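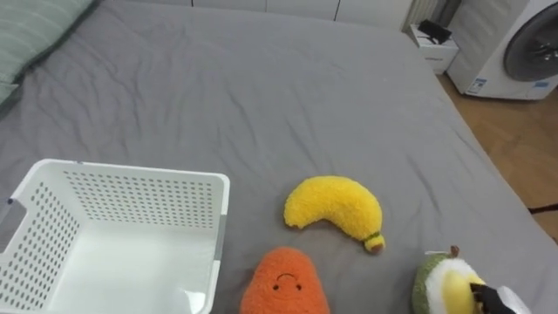 Can you buy a robot this year that will do your chores? You can buy one that will do a few of them, slowly, in a room it already knows, with somebody on call for when it gets stuck.

By Ridwan Hutapea
February

The salesman at Lebrun had a good line about laundry. He said his company's machine would give me back 26 hours a month, and he said it with his hand on its shoulder. I asked what it could do with a fitted sheet. He told me fitted sheets were on the road map.

I have been writing about household robots long enough to have seen that road map several times, under different names. The videos keep getting better. A machine loads a dishwasher, waters a fern, carries a mug across a kitchen that has never had a child in it. What I wanted to know this winter was duller. If you took one of these things home, or put it on the floor of a small shop, which jobs would you stop doing yourself?

Picking up is the one the companies like to lead with, and I understand why. Soft toys are a kind place to start. A plush avocado doesn't break when a gripper pushes into the middle of it, and if it lands on the sheet again, no harm done. Put a white basket with an open top beside it and you have a task that anyone can understand and any investor can watch to the end. It is also a task that a four-year-old can do, if bribed.

Leonidas Alexiou spent two years testing tidying robots for Wirnex before he left to repair commercial dryers in Marnberg. He is not bitter about it, but he doesn't romanticize it either. "We'd get 90 percent on the toys we trained with," he told me. "Then someone would bring in a toy from home, and we'd all go quiet."

Ninety percent sounds like an A. In a house it means that one thing in ten is still on the bed, or under it, and you have to go and look. Alexiou's team once set a robot to clear 18 toys from a bedroom while he cleared the same number next door. He finished in less than a minute. The robot needed 30 minutes and two restarts, and a technician stood by for all of it.

Would it be faster now? Yes, he thinks, and so do I. The newer systems recover from a missed grab instead of freezing, and they cope better when the light changes. Juvomo let me spend an afternoon with its current model, and I watched it drop a rolled sock, find it, and try again from the other side. That is real progress and I don't want to sneer at it. Then the sock ended up behind a table leg and the afternoon was more or less over.

Bedding is harder than toys. Cloth has no fixed shape, so every crease is a new problem, and a machine that smooths one corner tends to drag up another. Moving clothes from basket to washer to dryer is closer to working, provided the door is where the robot expects it and no one has left a shoe in the way. Folding towels works. Folding whatever your teenager wore last week mostly doesn't.

The shop floor looks better, for boring reasons. At a linen supplier outside Marnberg I saw two arms feeding flat napkins into a press all morning without trouble. Same napkin, same height, same spot. The owner was pleased with them and had no plans to buy a third, because everything else in the building came in odd sizes. Sorting the incoming bags was still done by hand, by people who could tell a tablecloth from an apron by its weight.

When I put this to the man from Lebrun, he said homes would adapt. People would buy bins the robot liked and keep their floors clear. Maybe they will. We rearranged kitchens for the dishwasher. But the dishwasher washed the dishes on the first day, and it didn't ask for a monthly subscription and a stranger with a headset who could see into the bedroom.

I asked Alexiou what he would want to see before he spent his own money. He wanted a week in his sister's house, three kids, no engineers, nothing tidied up beforehand. I passed the idea along to all three companies. Juvomo said it would be interested at a later stage. Lebrun sent me another video.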